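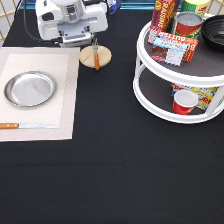

Plate and knife on the mat, fork still on its coaster, groceries on the lazy Susan.

Can a machine set and clear a table yet?

Posted July 22, 2022 in Home Gadgets & Automation

My sister-in-law swears we'll all have something doing the table for us in a couple of years. I'm in a two-bedroom in Vivville with bad wrists and two kids who vanish the second dinner is over, so I would love for her to be right! I'm not talking about cooking. I mean put out a plate, a knife and a fork, and afterward put the raisins and the butter back where they go. I already have a robot vacuum (a Rondex, it's fine, it eats socks). Is there anything a normal person can buy for this, or should I quit reading the ads?

dishpan_dreamer

tornapron
Short version, quit reading the ads. Longer version - I spent 5 years on a packing line next to pick-and-place arms, and what they're great at is the same part in the same spot all day long. Your kitchen table isn't that. Look at the fork in the picture up top. A fork is thin and it sits low, so there isn't much to get hold of, and a shiny plate can fool a camera pretty badly. The knife has a wooden handle, so I'd expect that one to go better. Getting a box of raisins off a shelf is doable if nothing is leaning on it, but there the butter is leaning right up against it. You or I would just nudge the butter over without thinking. Programming that nudge is somebody's whole April.

I've seen arms do a place setting in demos and it was pretty slow. I'd guess 4 minutes for what takes me ten seconds. They are getting better though, and I wouldn't bet against your sister-in-law forever, just not on her schedule.

gravyboat77
no. get a tray

mostly_lurking_mel
I'll be a little more cheerful than the others! I bought a used Jaster hobby arm for $1,311 (don't tell my husband, he thinks it was less) and taught it to move one cup from the counter to a shelf. It took me about 5 weekends. It gets the cup there most of the time, as long as I put the cup on the tape mark first, so yes, I'm basically setting the table for the robot. Fun hobby, terrible butler.

For your wrists I'd look at the low-tech stuff. A lazy Susan with two levels was a big help for me - everything lives on it and you spin it instead of reaching. Fat wooden handles on the silverware are easier to grip too. And if you do end up wanting an arm to play with, there's a long thread over on the Gape forum about grippers for small kitchen things. Skip the first few pages, they're mostly people arguing about suction cups.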